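Teaching two arms to tidy up: an interview with Panya Ruangrit

Panya Ruangrit is responsible for demonstration data at Wirley, where two-arm manipulation policies are trained for light kitting work. The project is called Dakivora. It covers short tabletop tasks, most of them sorting or transferring small parts, and every one of them is first performed by a person driving the arms remotely. We spoke at the Wirley workshop about how those recordings are made, what gets thrown away, and why the operator's habits matter more than the hardware.

Ruangrit came to the work from fixture design. "I spent years making sure the part was always in the same place," Ruangrit said. "Then I moved to a job where the part must never be in the same place. It took me a while to stop straightening things."

The method used on Dakivora is leader-follower teleoperation. The operator holds a pair of passive arms with the same joint layout as the working arms. Joint angles are read from the leaders and sent to the followers, and the followers' positions are logged together with the camera streams. There is no force feedback. The operator feels the friction of the leader joints and nothing else.

I asked whether that was a serious limitation. Ruangrit said it depended on the object. With hard plastic parts on a flat board, a trained operator judges contact by eye, from the moment the part stops moving relative to the finger. With soft or heavy objects the same operator will squeeze too hard, and the policy will learn to squeeze too hard as well. "The model has no opinion about grip. It has what you did with your hand. If you closed the trigger all the way each time because it was comfortable, you have told it that full closure is part of the task."

Kinesthetic teaching, where the operator takes hold of the robot itself and moves it through the motion, was tried first. It was dropped for two-arm tasks. One person cannot comfortably guide two arms at once, and the operator's forearms block the cameras for much of the recording. Wirley still uses it for single-arm calibration poses and for teaching a retract path out of a tight fixture.

"Hand guiding is very good when the answer is a place," Ruangrit said. "Go here, then here. Remote control is better when the answer is a reaction. The block rolled, so you followed it. You want the following in the data."

A session on Dakivora begins with a written task card. The card gives the start condition, the end condition and the permitted arm for each step. It does not give a path. Operators are told which arm may pick and which may hold, and whether a handover in the air is allowed. They are not told where to approach from. Early cards specified the approach direction, and the resulting policy failed whenever a neighboring part stood in the way.

A complete block of work is 300 accepted episodes for one task card. The current card, toy building blocks with a compartmented tray, is at 146. An episode lasts roughly 14 seconds when the operator is experienced. New operators are slower, and their first day is not kept. Ruangrit was firm on that point. "Slow is fine. Uneven is the problem. A new operator stops in the air to think. Put enough of those pauses in the set and the policy stops in the air too, and it has no reason to start again."

The pauses are the main cause of rejection. After each session the reviewer plots joint velocity for both arms and looks for long flat sections outside the grasp phase. Episodes with one flat section are trimmed if it falls before the first motion. If it falls in the middle, the episode is discarded. Trimming from the middle was attempted in February and produced visible jumps in the commanded position at playback.

The second cause of rejection is correction outside the robot's own means. An operator who reaches in and turns a block over by hand has ended the episode, even if the arms then complete the task. A missed grasp followed by a second attempt is kept, provided both attempts were made with the arms.

"People want to delete their mistakes," Ruangrit said. "I understand it. I ask them to leave the miss and show me the recovery. A set with only perfect grasps teaches the model that the block is always between the fingers when they close. Then it misses once and carries nothing to the tray, very smoothly."

Placement of the parts between episodes is done by hand, within limits. The card for the block task allows any orientation, including upside down and on one side, and allows parts to touch. It also allows parts to start inside the tray. The red pieces vary in shape on purpose. Wirley's first release of the task used square blocks only, and the learned grasp aligned itself to a flat face even when there was none.

We spent some time on cameras. The workcell has fixed views of the whole board and a camera at the wrist. The wrist view is the one the policy relies on in the last few centimeters, where the fixed views are often blocked by the arm. It is also the view operators like least. The fingers take up a large share of it and the tray shifts in and out as the wrist turns.

Ruangrit does not let operators work by looking directly at the board. They drive from the monitors. "If you can lean over and see behind the gripper, you will use information the robot does not have. The recording will look clever. The robot will copy the motion and have no idea why you made it." In practice the rule is hard to enforce, and some earlier sets were recorded without it. Those sets carry a flag in the index.

The two arms can also reach one another. There is no automatic collision avoidance during recording on this cell, only a current limit on each joint. Elerari, the supplier of the control software, offers a separation monitor, and Wirley tested it. It froze both arms when the grippers came close together, and close gripper work was what the project needed to record. Operators are taught to park the idle arm on its own side, with the fingers open, until the task card calls for it.

Cable routing took longer to settle than any software question. A cable that is too short pulls on the wrist at full reach, and the operator compensates without noticing. One that is too long sags into the fixed view. The present arrangement leaves a generous loop at the gripper and ties the run to the link further down. "I would like it shorter," Ruangrit said. "Every time I shorten it, someone finds a pose I had not considered."

Training is run by Fu, a small team on the floor above that receives only the accepted episodes and the index. It trains a policy on each block and returns a list of the start conditions under which it fails. Ruangrit uses that list to write the placement instructions for the next round. The last list had 3 entries. All of them concerned two blocks in contact, with the gripper closing on both.

I asked what would be done about it. More demonstrations of separating a touching pair before picking, Ruangrit said, performed by more than one operator. One person tends to separate a pair the same way every time – usually by nudging with the outer finger – and the policy then depends on having room on that side.

Could the policy itself make the demonstrations at some point? Wirley has tried a mixed mode, in which the policy drives and the operator takes over when it goes wrong. Only the takeover is stored as new data. Ruangrit considers it useful late in a project and wasteful at the start, when the operator would be taking over constantly. There is also a handover problem: the leader arms are seldom in the same pose as the followers at the moment of takeover, and they must be matched before control passes. The match takes a second or two. A block that is slipping will be on the table by then.

The block task, at the wrist and from the fixed views:

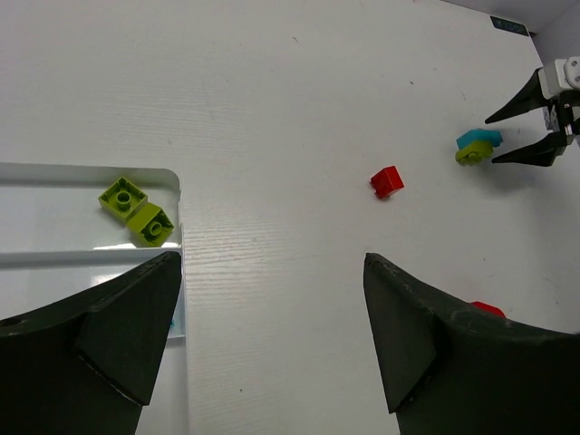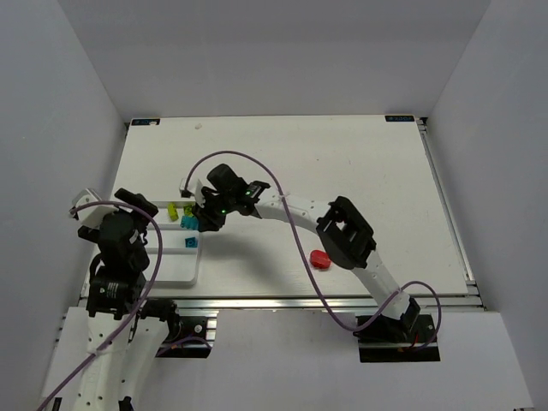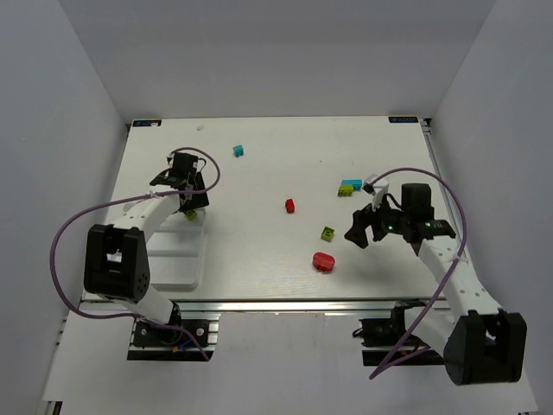 Page last changed: Tue 2 October

My last question was about what Ruangrit looks for in an operator. Experience with games or machine tools was not a strong predictor, in Ruangrit's view. The better operators were those who could repeat a dull motion without shortening it.

"There is a point in the afternoon when people begin to save effort," Ruangrit said. "They drop the block from a little higher. They start the return before the fingers are fully open. It still counts as a success on the card, so nothing flags it. You see it a week later, when the robot does the same thing."

Sessions at Wirley are now stopped when the release height begins to drift upward in the log. The threshold is set per operator, against that person's own morning episodes. Ruangrit plans to apply the same check to finger opening once the current card is complete.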